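Adjoa Tetteh and Keegan Charbonneau
September

5.2 Does the fold score measure folding?

The Standon score, which we used in our own earlier work and now have doubts about, rates a folded garment by how closely its outline matches a four-sided template. It is quick to compute and easy to report. It also gives high marks to cloth that a person would shake out and fold again. We re-scored 186 end states from the Wirnwood demonstrations, all of them collected in homes with hand-held grippers, and asked two raters to judge the same end states without seeing the score. Agreement was poor. In almost 40 percent of cases where the score called a fold complete, at least one rater did not.

We had expected the trouble to come from bad segmentation, and some of it does. Dark cloth on a light surface is the easy case, and the outline there is usually clean. The disagreements remained when we kept only the clean outlines, so segmentation can't carry all the blame.
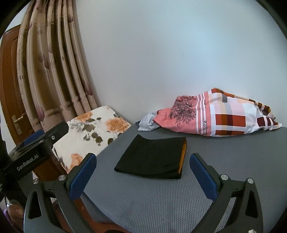
Outline scores ignore everything that happens between the layers. A garment can fill the template and still have a layer that has slipped, and a layer that has slipped matters if the next step is stacking or carrying. The black item in Figure 4 is a useful case: its shape is close to four-sided, though it leans to the right, and a strip of orange-yellow lining shows between the layers along one side. The template has no term for that strip. Our raters did not agree on it either — one took the visible lining as a fault, the other as normal for a lined garment — and we have left both labels in the release. Background cloth is a separate worry. Patterned fabric lying behind the target, as it does in the same figure, gave the Mescombe segmenter more trouble than the target itself.

We don't offer a replacement score. A policy trained on 4,000 demonstrations filtered by outline may well be learning to make outlines, and our data can't rule that out.

Comments

Dela Gyamfi: Were the 2 raters given any written rule for lining? If they weren't, I'd be careful with that percentage.

Ohemaa Tsikata: Same question. I'd also like to see it split by garment type before I give up on outlines.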